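Subject: Re: [grulano-users] Node sync stalls and the March fee change
Date: 2017-06-25

> I upgraded my Grulano node to the new release and it now stops
> syncing at 39 percent. The log just repeats "waiting for peers".
> Also, did the withdrawal fee on Truto change? I moved some coins
> over and got less than I expected. My config is the same as before.

On the sync problem first. The new release does not read the old peer list. If you kept your config file, the node is still trying addresses that went offline in March. Stop the node, delete peers.dat, and start it again. Leave the wallet file alone. Mine found new peers in under a minute and was caught up after 6 hours on a home connection.

If it still stalls, check that you allow more than the default number of connections. I have mine set to 30. The setting moved from the network section to the node section and the old line is ignored without a warning, so look there too.
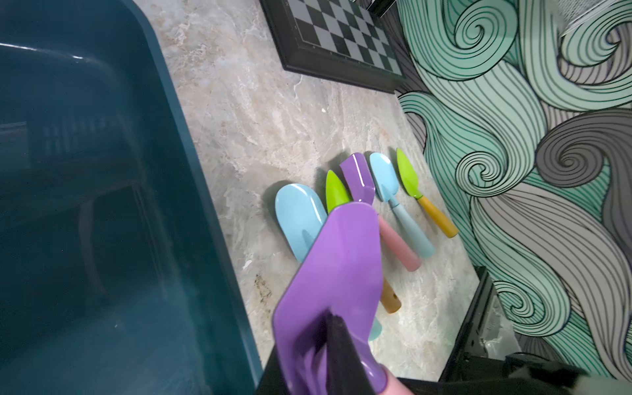
Five small garden tools next to the teal bin, chessboard at the back.

Now the fee. Truto used to charge a flat amount for every withdrawal. They now charge a flat amount plus a part that depends on how busy the network is. The confirm page shows only the flat part. The full amount is in the account history once the transfer has gone out. I wrote to their support and was told the page will be fixed, but I did not get a date.

For small amounts I have gone over to Rampersad. The fee is lower and you see all of it before you confirm. The drawback is that they hold new withdrawal addresses for almost 30 hours, so add the address the day before you need it.
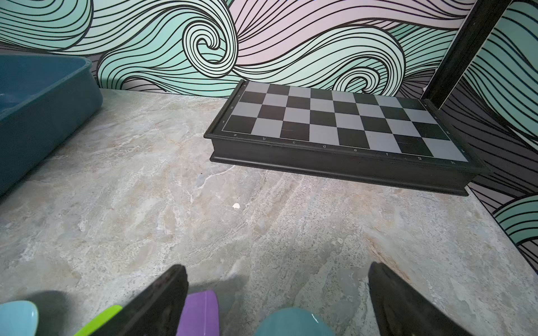

Hunero has no hold, but the spread on Grulano is wide there and I would not use it for anything except a test transfer.

One more thing about your config. You said it is the same as before, so the pruning option is probably still on. With pruning on, the new release cannot rescan old transactions. If you import a key later you will have to download the whole chain again. Turn it off now if you have the disk space - changing it after the sync is done does not bring the old blocks back. 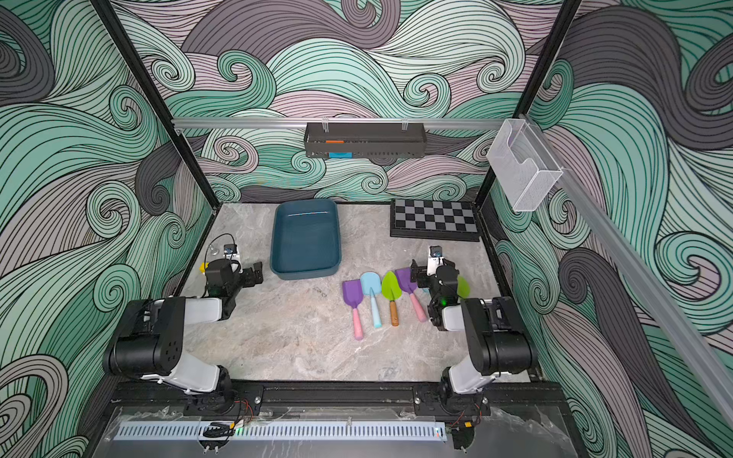
Wave-pattern walls, with the gray basket hanging from the rail.

If deleting the peer list does not help, post the last part of the log and the output of the status command. Take your wallet addresses out before you send it, the list archive is public.

--
To unsubscribe, send a blank message with "unsubscribe" in the subject line to the list address.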